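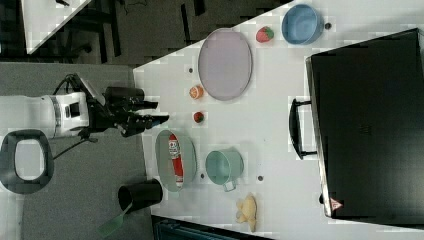 Carroll Household Services Group
Working Party on Automated Domestic Tasks
Minutes of the meeting held on 6 May 2024 at the Pollevmont office

Present: nine members, with the chair presiding. Two representatives of Grikura attended for items 3 and 4.

1. Opening and previous minutes

The chair opened the meeting at 9:30 a.m. The minutes of the previous meeting were approved with one correction: under item 5, "linen storage" should read "linen sorting."

2. Matters arising

The secretary reported that the Proncombe residence had agreed to make its second-floor kitchen available for observation visits. Insurance papers are still outstanding. The facilities lead will write to the residence manager again before the end of May.

3. Readiness of machines for kitchen and table tasks

The Grikura representatives presented their report on tabletop handling. The tasks covered were picking up single items of food, placing items in a tray or dish, moving light pots, and setting fallen items upright.

Members discussed the difference between picking up one object from a clear surface and clearing a table after a meal. The Grikura representatives stated that the first is now routine for many objects, while the second remains slow and needs a person close by. In the trial series reported, the arm completed 18 table-clearing runs. Seven of these required a person to step in.

A member with kitchen experience asked how the machine deals with soft fruit. The representatives replied that a hand with several fingers can close lightly on a strawberry, but that small fruit is harder than large fruit because the fingertips must come down very near the table. Cut fruit was described as a separate problem, as the exposed side is slippery and marks easily.

The same member asked about spatulas and other long utensils. The representatives said that a utensil standing in an upright cup is manageable. When the cup has fallen over, the arm must first decide whether to move the cup or the utensil, and results vary.

It was noted that none of the tasks reported included washing, drying or putting away in a closed cabinet. Two members felt that a household would not consider the chore done without these steps. The chair asked that this view be recorded.

4. Cost and staffing

The finance lead asked whether any saving in staff hours could be expected this year. The representatives said they would not claim one. A trained person must remain in the room for every run, and set-up takes longer than clearing the table by hand.

Agreed: the working party will not recommend purchase at present.
Agreed: Grikura will be invited to repeat the report with washing and storage steps included.

5. Floor and laundry tasks

Deferred to the next meeting for lack of time.

6. Any other business

A member asked that residents at Proncombe be consulted before any machine is used in shared rooms. The chair supported the request, and the secretary will draft a short notice.

Actions

Facilities lead: insurance papers for Proncombe.
Secretary: draft notice to residents; letter of thanks to Grikura.
Finance lead: table of current staff hours for meal clearing at 4 sites.

The meeting closed at 11:15 a.m. The date of the next meeting will be circulated by the secretary.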